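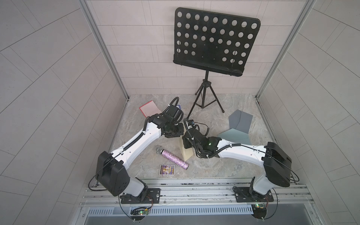 Figure 1. Wokero cell with both arms during work on the stage-setting task. The music stand is at the back and the microphone is on the floor.

Progress report, Grasine project
Reporting period ending February 25, 2022
Prepared by the Dorovska teleoperation group

1. Work done in this period

The main work was recording of demonstrations by remote control. The operator moves two small leader arms by hand, and the two arms in the cell follow. We recorded 1449 demonstrations of the stage-setting task, in which the microphone must be picked up and brought to the music stand. Of these, 1087 passed our review and are now in the training set. The others were removed, mostly for long pauses or for a dropped microphone.

We also tried guiding the arms directly by hand. This was comfortable for one arm, but with two arms the operator had to lean into the cell, so we do not plan to continue with it.

2. Difficulties

The legs of the stand are thin and spread wide, and new operators often touched them with the left gripper. After we asked them to approach from higher, this happened less. The delay between leader and follower arms was also too long in November. The Nistor control software was updated and the operators now report no problem with it.

3. Next period

We will change the starting position of the wedge block and the panels between recordings, which was done too rarely until now. The target is 2915 accepted demonstrations in total. For this we ask to keep 2 operators on the project until the end of the next period. The budget for spare gripper parts is not yet used.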